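Sketeo had their open afternoon in August and I finally got out to Oltcombe to see it. It's 34 km from my place and the last stretch is gravel, so leave a bit of extra time if you go to the next one. Parking was on the grass beside the Tritwood building.

I signed in a few minutes past 2 and got a sticker with my name spelled wrong. There was tea, a tray of lamingtons, and a short talk by Rodrigo Meireles, who runs the test cells. He kept it to the practical side: how they pick tasks, how long a session goes, what gets written down. He said they'd logged 416 sessions on the weights and cart job, and that roughly half of those were practice for the operators and didn't count toward anything.

Then we went through to the cells in small groups. I'd expected something the size of a garage. The one we spent the most time at is a small enclosure with lavender walls and two arms side by side on a rail, and most of the work goes on down at floor level.

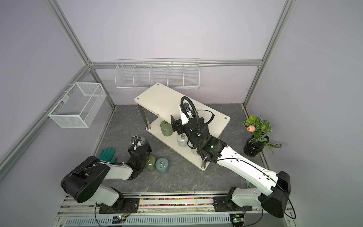
*Both arms at the weights and cart job, one low by the floor and one over the top shelf.*

The weights are cylinders with a ring on top, in greens and greys. I asked whether the rings made it easier and Rodrigo said yes for a person, less so for a gripper, depending on which way the ring has flopped. The rubber glove gets moved too, and he reckons soft things are the harder half of the work.

It's slower than the videos you see online. I didn't mind that -- you could follow what each arm was up to. A bloke from Suksawat, who had driven up for the day, asked about cycle times and was told they aren't chasing those yet.

I liked the plant in the corner. My daughter would like the strip of coloured beads along the rail, and I forgot to ask about it.

They're planning another afternoon before Christmas. Bookings go through the Sketeo office, and you'll need closed shoes.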